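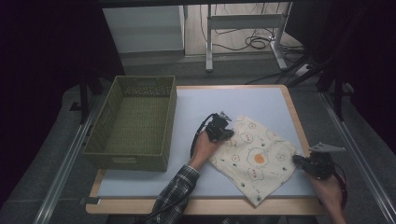

5.4 Perte de préhension et blocage des pinces portées à la main

La présente section s'applique au poste de manipulation textile Prallier équipé de deux pinces portées. Elle décrit la conduite à tenir lorsqu'une pince ne se rouvre plus, ou relâche le tissu sans commande de l'opérateur. Ces deux défauts sont enregistrés sous le code 3851.

ATTENTION – Ne jamais tirer sur le tissu pour libérer une pince bloquée. L'effort se reporte sur les doigts de l'opérateur et sur le câble.

5.4.1 Mise en sécurité

1. Interrompre le mouvement et poser les deux avant-bras sur le bord de la table.
2. Annoncer l'arrêt à la personne qui surveille l'enregistrement.
3. Couper l'alimentation des pinces au boîtier Sunlow. Attendre l'extinction complète du voyant.
4. Vérifier que le câble ne forme pas de boucle serrée sur la main ou le poignet.
5. Desserrer manuellement les mors à l'aide de la molette de secours, puis dégager le tissu.
6. Retirer la pince défectueuse en premier, l'autre ensuite.

Note – Si l'opérateur signale un engourdissement ou une douleur, la pince est retirée avant toute autre opération et le poste n'est pas remis en service le jour même.

5.4.2 Recherche de la cause

1. Contrôler le connecteur côté poignet. Un connecteur mal verrouillé provoque des ouvertures intempestives lors de la rotation de la main.
2. Examiner les mors : fibres accumulées, embout décollé, jeu latéral.
3. Contrôler la fixation des pièces métalliques montées au-dessus des pinces. Une vis desserrée peut gêner la course.
4. Relever le compteur de cycles. Au-delà de 2188 cycles, les embouts sont remplacés même s'ils paraissent intacts.
5. S'assurer que la manche de l'opérateur ne recouvre pas le connecteur.

5.4.3 Remise en service

1. Rebrancher les pinces, mains hors du plan de travail.
2. Effectuer 36 ouvertures et fermetures à vide.
3. Reprendre un essai de pliage avec un tissu léger tenu par deux bords opposés, puis le déposer dans le panier.
4. Consigner le résultat dans le registre Ung, avec le numéro de la pince.

ATTENTION – Tout second défaut 3851 au cours du même essai impose le renvoi de la paire complète à l'atelier de Radelholm.

Révision du 10 avril 2018.

Commentaires (2)

Cúc Mạc
Au point 5 du 5.4.1, la molette tourne dans le sens inverse sur la pince gauche. Il conviendrait de le préciser.

Cường Kiều
Même constat chez nous. Par ailleurs, le voyant du boîtier reste faiblement allumé après coupure, faut-il attendre davantage ?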